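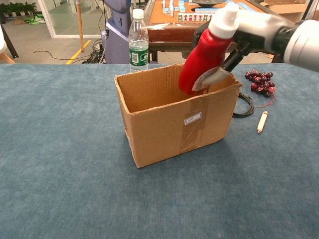 Packing a Mixed Box
Notes for week three, Enirley evening course in shop and stockroom skills

Hello again. I promised I'd write up what we covered on Tuesday, partly for those of you who missed it and partly for me, as I talk faster than anyone can scribble. Bring these along next time, we'll be using them for the practical.

Last week was all one-size stuff: tins, cartons, books, things that stack nicely. This week is mixed boxes, meaning a plain cardboard box and an order with nothing in common in it. A bottle, a bunch of grapes, a lead for somebody's lamp. I love these! They're much more like real life, and much easier to get wrong.

Start with the box

Before you put anything in, look at the box itself. Run your thumb along the rim. If the edge is a bit frayed, that's fine for a short trip across town, but if the card has gone soft and bends under your thumb, get another one. Then look at the seams. Tape should run the full height of the seam, rim to base, and lie flat. I see a lot of people stop the tape short to save a few inches, and then the corner opens up.

Boxes with the top flaps off are fine for practice and for carrying to a counter. They're no good for posting. If you're using the Drolura boxes from the store cupboard, the inside height is 40 cm, so measure your tallest item first.

Bottles

Bottles go in first and they go in upright, cap up. You'll nearly always have to tilt one to get it over the rim, and that's fine as long as you straighten it before you let go. Hold it round the body or the neck, whichever gives you the better grip, but never by the cap alone (I know, I know, we've all done it). Check the cap is tight before you start.

Put the bottle in a corner. Two walls are holding it for you there, so you need padding on two sides only. In the middle of the box it needs padding all the way round and still wobbles.

Soft and round things

Grapes are my favourite test. For practice we use artificial ones – they've been dropped more times than I can say and still look lovely. Treat them like the real thing, please. They stay out on the table until everything heavy is in, and then they sit on top, stem upwards, with a sheet of paper underneath. If you find yourself pressing down to make them fit, take them out and start again with a bigger box.

Cables and leads

Coil them loosely, a loop as wide as your hand, and tie the loop once. A tight coil springs open and catches on everything. Slide it down the side of the box, flat against the wall.

Weights

A few figures to copy down. The Nustex scale reads up to 46 kg, but I don't want any of you lifting a box over 11 kg on your own. Add 200 g for paper and tape when you work out the total.

For next time

Pack one mixed box at home with whatever you've got in the kitchen, and write down the order you put things in. Then unpack it and try a different order. Read the Tejada leaflet as well, just the page on padding, the rest is about pallets and we won't get to those until May.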